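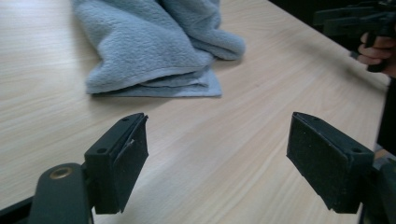 Foam-faced jaws open over the practice table, blue towel farther back.

Review: Grollport Handling Practice Guide, second edition

The Grollport guide is a spiral-bound book of 159 pages on how to run hand-held gripper work: setting up the table, checking the tools, recording the task and deciding which takes to keep. Our group used it for 7 weeks on towel folding, with two people sharing the chapters. I had used the first edition at Saltovel and did not like it much. The new one is better.

The strongest part is the tool check. It wants both pads looked at before every session, along with the screws and the pivots, and it tells you what counts as wear. A scratch on the foam gets written down and the tool stays in use. A tear that reaches the hard body means a new pad. We used to argue about this and now we look it up. The check goes quickly once you have done it a few times.

The rules on cloth are also good. Start with the towel crumpled, and crumple it in a different way each time. Keep the jaws fully open until you are over the edge you mean to pick up. If two people are working, agree on who moves first. The guide sets a limit of 30 minutes before a break, and we found that fair. My wrist was usually ready to stop by then.

Chapter four is weak. It covers lighting in less than two pages and says only to "avoid glare." Pale tabletops wash out easily, and I would have liked a simple test for that. Gangadharan Panicker, who ran half of our sessions, ended up writing his own note and taping it inside the back cover.

The rejection rules are strict. Any take where the operator stops and regrips without being told to has to be marked, even when the fold comes out fine. We marked roughly 200 of them. I think the rule is right, but plan on extra time for the paperwork. The log sheets have one narrow column for comments and no place for the tool number – we wrote it in the margin.

The Kashindye checklist cards cover some of the same ground and are easier to keep on a bench, but they say very little about soft items. If you only handle boxes and cups, the cards may be enough.

Binding has held up. The index skips "pads" and lists them under "contact surfaces."

Four out of five.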